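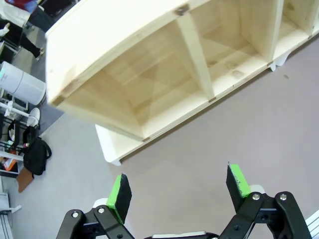
How often does shelving in the stockroom have to be checked?
Once a month for freestanding wood units, and again any time a unit has been moved or reloaded.

Leite stockroom, shelving check, October 2022

1. Units stand level, feet in contact with the floor.
OK, except unit 16. Rocks when pushed at the top corner. Shim or adjust, then recheck.

2. Tall units fixed to the wall.
Two brackets missing on the Pirix aisle. On order. Top shelves there to stay empty until fitted.

3. Dividers and joints tight, no gaps.
OK. Screws retightened on the three units by the door.

4. Boards free of splits, loose knots and splinters.
One split front edge, unit 40. Sanded and taped for now. Replace the board.

5. Load limit posted and followed.
Label missing on the Fasa paint bay. Limit is 100 pounds per shelf. Paint cans were stacked two high and have been taken down to one.

6. Heavy items stored between knee and shoulder height.
Not OK. Floor tile cartons found on a top shelf. Moved the same day. Shift leads told.

7. Aisles clear, at least 40 inches wide.
OK in the main aisle. Back aisle measured 59 inches at the wide end but 36 by the sink. Mop bucket and folding cart to be kept elsewhere.

8. Step stool in good condition.
Rubber tip worn on one leg. Tagged out. Use the Koltesik stool from receiving.

9. Nothing stored within 18 inches of sprinkler heads.
OK.

Open items: 1, 2, 4, 5 (label only), 7, 8. Carry over to the next sheet if not closed.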